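To: Activity Tables working list
From: Torbjørn Rønning, Learning Resources, Wodham
Subject: Re: White table tops and marked areas - requests before the spring order
February 2025

Dear colleagues,

I am grateful to Sebastián Garrido for his message, which I quote in part so that those who joined the list after November have the full question in front of them.

> Dear all,
>
> The Aasen site has now been using the plain white tops for one term.
> Staff are content with them on the whole, but three matters have been
> raised and I should be glad of a ruling before we place our order.
>
> First, may the marked area be drawn directly on the top, or must we
> continue with the loose paper mats? The mats slide, and the younger
> groups tend to pick them up.
>
> Second, are we to keep to blocks of a single colour for the sorting
> and placing sessions? We hold a mixed stock, some of it Pondow and
> some of it a good deal older, and the sizes do not agree.
>
> Third, who is responsible for cleaning the tops between groups? The
> present guidance names both the session leader and the site office,
> and in practice each supposes the other has done it.
>
> With regards,
> Sebastián Garrido
> Aasen

I shall take these in order, and add one matter of my own at the end.

On the marked area. Sites may draw directly on the white tops from now on. The paper mats may be used until they wear out, but they will not be replaced. Lines should be thin, dark and straight, and should be drawn with a ruler. A single outline is enough. We have seen tops at other sites on which the outline has been filled in, labelled, numbered and in one instance decorated, and the effect is to make the exercise harder to follow. The remainder of the surface should be left plain. Sites are asked to place the region towards one corner of the top so that there is a generous clear space beside it in which blocks can be set down before they are placed.
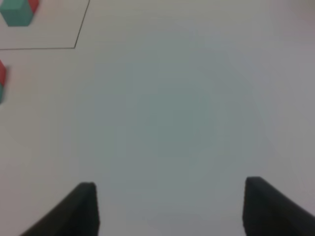
The inner dimensions of the region are left to each site, provided that all tops at that site are the same. Please do not draw a second region on a top that already has one. If the first has been drawn in the wrong position, it should be removed completely before another is attempted. The cleaning fluid supplied by Grornska will lift most marking pens, though it needs to be left on the line for 60 seconds and may require a second application. Abrasive pads are not to be used on any account. They dull the finish, and the dull patch then catches the light in a way that draws the eye from the outline.

On the blocks. The short answer to Sebastián's question is that one colour should be used in any one session for the placing exercise, and that mixed colours should be kept for sorting. These are separate activities and the guidance ought to have said so more plainly. In the placing exercise the group is asked to attend to position: whether the block is inside the line, whether it sits square to the line, and whether it has been put down gently. A second colour invites a second question, and the session leader then spends the time answering it.

Red is preferred where a site has a choice. It stands out well against the white top under all the lighting we have at present, including the older fittings at Wodham, and it remains easy to see from the far side of the table. Yellow has proved difficult for some members of the afternoon groups, and pale blue more so. Sites that hold only yellow or pale blue blocks should write to me and we will arrange an exchange from the central store, where the last stock check recorded 1059 blocks of all colours.
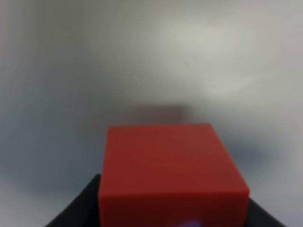 As to size, I would ask that each set be made up of blocks that match one another. It does not matter greatly whether a site uses the larger or the smaller pattern, but the two should not be put in the same box. Blocks with sharp or splintered edges should be withdrawn at once. Slightly rounded corners are no fault and such blocks may stay in use. Pondow have confirmed to us that the present pattern will remain available throughout the year, and the order reference for a full set is 3823. Please quote it, as the description in their list has been changed twice and is a poor guide to what will arrive.

On cleaning. I accept that the guidance is contradictory, and the fault lies with this office. The revised wording will read as follows:

The session leader shall wipe down the top at the close of each session and shall return all blocks to their box. The site office shall carry out a full clean of every top once a week and shall keep the record of it.

A damp cloth is enough for the daily wipe. Tops should be dried afterwards, and boxes should not be stood on them overnight. Almost every complaint we have received about staining has come from a box with a damp base.

The further matter concerns the order itself. I have had replies from Wodham and from Aasen, and both have asked for additional tops. The budget will allow 2 for each site in this round. Should a site wish to give up one of its allocation in return for blocks, it may do so, but I must know before the order goes to the supplier. Requests received afterwards will be held over to November.

I should also be obliged if sites would check the undersides of the tops they already hold. The fixing clips on the first delivery were of a lighter kind than those we specified, and Grornska have agreed to replace them without charge where they have bent or worked loose. A list of the affected tops, by table, is all that is needed. There is no call to send the clips back.

Sebastián asked me separately whether the Aasen site might keep a few of its older blocks for the sorting sessions, as the groups there are used to them. I see no objection, provided that they are sound and are boxed apart from the Pondow sets.

Comments on the revised cleaning wording may be sent to the list. Orders and exchange requests should come to me directly.

Yours sincerely,

Torbjørn Rønning
Learning Resources
Wodham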